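From: the bench automation list
Date: 2019-02-14
Subject: Re: [bench-auto] budgeting for a second two-arm cell

Hello again everybody,

Thanks for the patience, and thanks for asking such a sensible question! I'm quoting the part I want to answer so I don't wander off (I probably will anyway):

> We have one two-arm station handling cloth and we are being asked
> to price a second. The Kollell quote covers the arms and grippers
> and looks fine. My worry is everything that isn't on the quote.
> What did you forget the first time? And is it worth buying the
> enclosure ready made, or should we build it from profile again?

Oh, what did we forget. The arms were the easy part for us too. We had two quotes in hand, one from Kollell and one from Hinrichs, and we spent so many evenings comparing them that I think we all believed the arms were the project. Then came the frame, the wall panels, the work surface, hoses and clips, wiring, and a basket to keep the cloth in, and every one of those needed a line on a purchase order that hadn't been written yet.

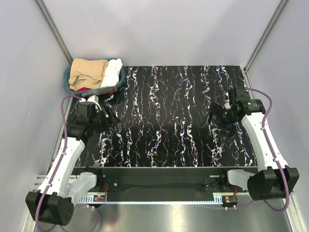 If I were doing your sheet I would keep a separate page for the small stuff and give it a real sum, say 12 percent of the arm price, and then leave it alone until the cell is standing. We put in 7 the first time and had to go back and ask for more, and going back is no fun at all. Cable ties and hose clips sound silly in a budget meeting, I know, but you'll want a bag of each on the shelf the week the crates arrive.

Spare fingertips go on that page too. Please don't wait for a pair to wear out before ordering! Our supplier, Tosis, quoted us 90 days on the last batch, and that is a long time to look at an idle station. Two sets per arm would let me sleep nicely.

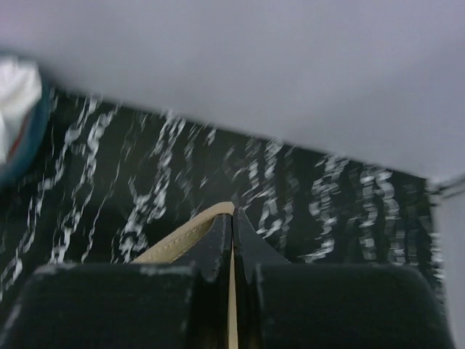 Cloth is fussier than people upstairs expect, so I'd also ask for setup hours as their own item. A thick hem and a thin one are different jobs when you are trying to pick up a single edge, and somebody has to be paid to sit there and try things. We hid those hours under "installation" and then had to explain for months why installation wasn't finished.

As for the enclosure, I'd build it from profile again, myself. Zolstead offered us a ready-made one and it was handsome, but we wanted to be free to move the walls, and I liked being able to order one more length of rail without a whole new drawing. If you're short of hands this spring, though, buy it and don't feel bad.
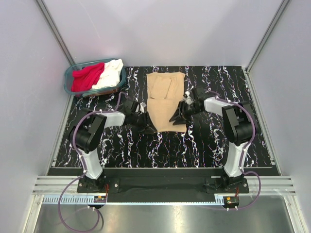

Beige piece laid out between the two grippers, basket in the back corner.

One last thing on timing. If your money has to be spent by November, as ours did, work backward from the slowest part and not from the arms. I'm happy to send our old sheet to anyone who wants it, mistakes and all, just write to me off list.

Warm wishes from a chilly workshop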